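Sat 26 September. Today I finally sort the small things on the big wooden table. I will write it in a few posts, so I don't forget what goes where.

---

1/ The table is light wood with long boards, I bought it from Gonmont in April. I oiled it 2 times already. The rule in our house is that small toys must leave the table before dinner, and of course they never do.

---

2/ First question for me was the round things. A ball needs a place with walls, or it goes under the sofa - I know this very well.
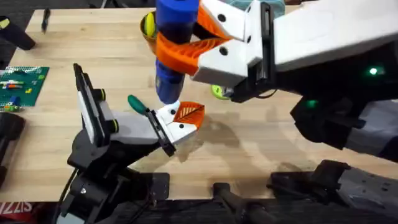
How do you keep a tennis ball from rolling off a table? Put it in a shallow bowl, or lay a folded kitchen towel under it.

---

3/ For the bowls I looked at Hirau, they have a set for 13 dollars. Too deep for me. The shop Bukia has flat ones, but shipping takes 30 days, so I wait.

---

4/ Long things are easier. They go standing in a pot, the heavy end down. I tried a drawer before and every time I was digging to the bottom for one small piece.

---

5/ Rings and other flat toys I want to hang on a hook by the window. The hook is not there yet. My drill has an empty battery and the charger is in some box, I think the one with the winter shoes.
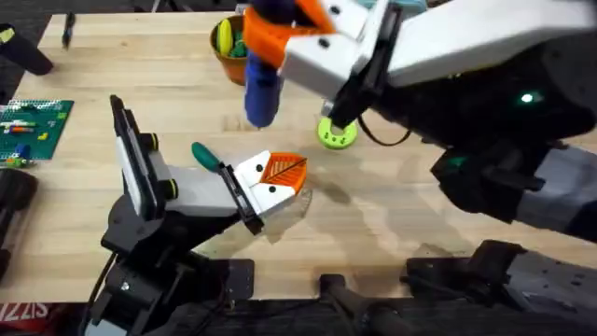
Lime green ring on the boards, orange pot behind.

---

6/ If somebody has a good idea for toys with a strange shape, which don't stand and don't hang, please write me. For now they go in the old Haddadin tea box, and the lid does not close anymore.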